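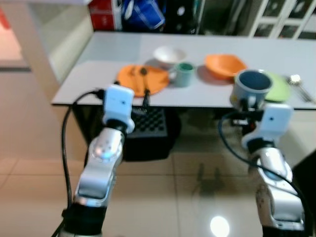
Why does a bowl have a shiny coat?

Clay comes out of the ground soft and sticky. You can squash it, roll it and pinch it into shape. Once it has dried, it goes into a very hot oven called a kiln. The heat changes the clay for good, and it will never turn back into mud.

Clay that has been fired once is a bit like a biscuit. It has tiny holes in it, and water can soak in. Potters fix this with glaze, a mix of water, clay and ground-up rock. They dip the pot in, or brush the glaze on, and fire it again. The rock melts and spreads over the pot. When it cools, it is a thin layer of glass.
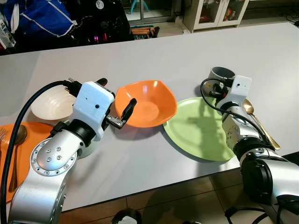

Clay and Fire, Issue 12, page 5

The colour of a glaze comes from metals. Iron can make brown, yellow or a greyish green. Copper often makes green. Cobalt makes a strong blue, and a very small pinch is enough. Before firing, the glaze may look nothing like its final colour. A pink powder can come out blue.
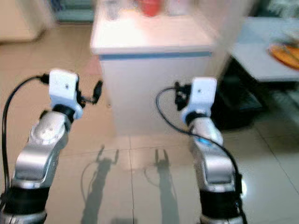
Amerley Akpalu says she still gets surprised when she opens the kiln at Gromden on a Monday morning, and that she keeps a test tile for every glaze so she can check what it will do.

Glaze is very old. People in Egypt were making shiny blue beads and tiles well over 3000 years ago. In China, some early glazes began as wood ash that blew onto the pots in the kiln and melted there.

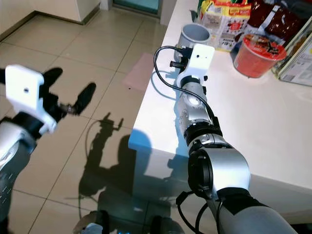
The bottom of a pot is usually left bare. Melted glaze is sticky, and it would glue the pot to the kiln shelf. Turn a mug over when it's empty and feel for the rough ring underneath.

Word help
Kiln: a very hot oven for firing clay.
Cobalt: a metal used to make blue.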